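Home | Notebook | Builds | Test Logs | Contact

February 23, 2019

Bielecka slot prototype, reel timing and payout check.

The session began with build 275 of the Bielecka game on the Ernent test server. The purpose was to confirm that the bonus round triggers at the rate given in the design sheet. A block of 1000 spins was run at minimum stake with autoplay on. The free spins feature was awarded too often in the first part of the block, and the log was set aside for review.

The scatter symbol on reel four was found to be weighted from the old Darkach table. The entry was corrected and the block repeated. Results were then within the permitted range.
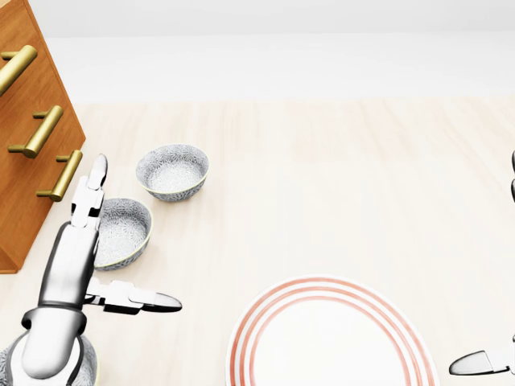

The second matter concerned the win animation. On a large payout the coin count continues for around 200 frames after the balance has updated, and the spin button stays locked during that time. Skundent has asked that players be able to skip it. A skip on tap was added, but it does not yet work in autoplay.

Open items: sound drops out when the paytable is opened during a spin. The wild on reel two is still drawn behind the payline. Full certification run to be scheduled for April.

Shares: 100 | Comments: 3

Comments

Does the skip also apply to the bonus total screen?

Same sound problem in the previous build, paytable page two only.

Please attach the corrected weight table.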